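Posted 5/29/20

# Call for Participants: Demonstration Sessions for Robot Learning

Halliday invites adult residents of Broltville and the surrounding area to take part in a paid data-gathering program. Participants will help produce recorded examples of everyday handling tasks. The recordings will be used to train Pesen, a learning system intended to control robotic hands in workshops and service settings.

## Background

The program opened with a first collection of 1,789 approved recordings. The goal for the next phase is 3,192. Each recording covers one short task from start to finish, such as opening a lid, placing an item, or returning an object to its holder. The present task set, known as Kondska, concerns electrical fittings and small enclosures. Items are laid out on a table before work begins, and the layout is changed between recordings according to a written schedule.

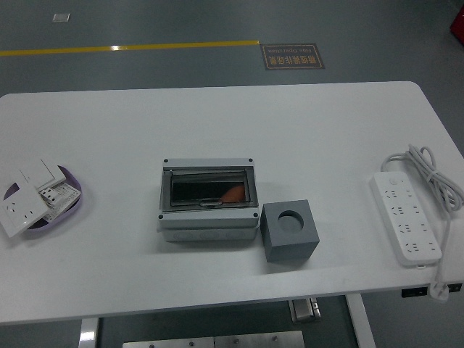
*Kondska task table: distribution box with window closed, wall fittings at left, power strip at right.*

## Duties

Participants work at a table under the direction of a session lead. Depending on the assignment, they will:

- arrange items according to a printed layout card;
- carry out tasks by hand at a steady, natural pace;
- steady or reposition an item while the robotic hand performs its part of the task;
- mark each attempt as complete, incomplete, or void on the session form.

Incomplete attempts are kept and labeled. Participants are not penalized for them, and pay does not depend on the result of any attempt.
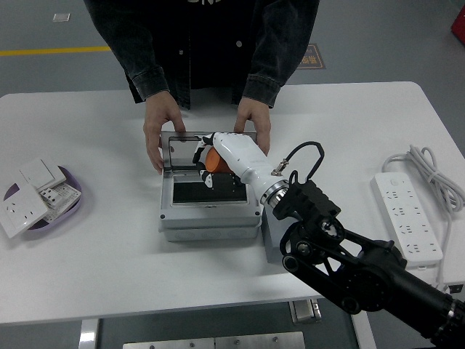
**Is previous experience with robots or electrical work required?**

Previous experience is not required. All participants receive paid instruction before their first recorded session.

## Eligibility

Applicants must be at least 18 years of age, able to stand for extended periods, and comfortable following written instructions in English. Both left-handed and right-handed applicants are encouraged to apply. Eyeglasses may be worn. Rings, bracelets, and watches must be removed before a session.

## Terms

Sessions last two hours, including breaks, and are paid at $89 per session. The instruction period is paid at the same rate. Sessions will be held through September. Participants sign a consent form covering the use of their recordings – hands, arms, and clothing may be visible – and may withdraw at any time with payment for all sessions attended.

## How to Apply

Application forms are available at the Halliday front desk in Broltville and may be returned there in person or by mail. Please state the hours you are available and your preferred hand. Applications are reviewed in the order received, and all applicants will be notified in writing.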